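Looking at Prints: Notes for Session 2
Museum Studies evening course, Geltach Print Rooms

I've typed these up from my own scribbles, so forgive the odd jump. Bring them with you in May when we go to see the Drameo loans.

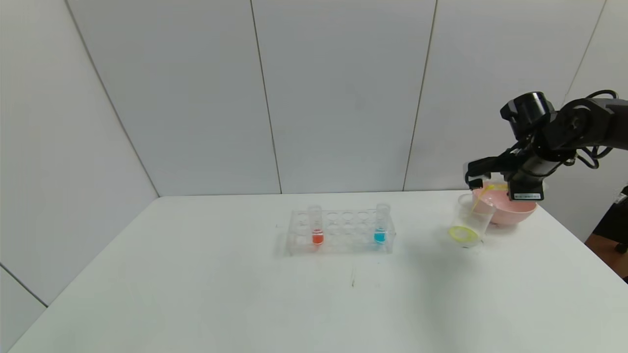

What we mean by an edition

An edition is the set of impressions an artist agrees to pull from one plate, block or stone. The fraction in pencil at the bottom left tells you where you are: 2/90 means the impression numbered two in an edition of ninety. People love a low number! I used to as well, but sheets often get shuffled before anyone signs them, so please don't read too much into it.

Proofs (the bit everyone mixes up)

A trial proof is pulled while the artist is still changing the plate. An artist's proof, marked A/P, matches the finished edition but sits outside the numbering. The one I always go back to is the Flurnska harbor etching, where the trial proof has no sky at all and the final print has this huge, scratchy storm rolling in. Same plate, completely different mood.

Paper and labels

Bahrami printed the harbor set on two papers, and the heavier one takes the ink much more softly (I think it flatters the water and muddies the boats, but we can argue about that). When you write a label, give the height first, then the width, and say whether you measured the sheet or the plate. The big harbor sheet is 140 by 122 cm, and yes, that's the sheet.

For next time

Pick one print you can stand in front of for ten minutes. Write down the technique, the paper if you can tell, any pencil marks in the margin, and one thing you changed your mind about while looking. Half a page is plenty, and handwriting is fine with me.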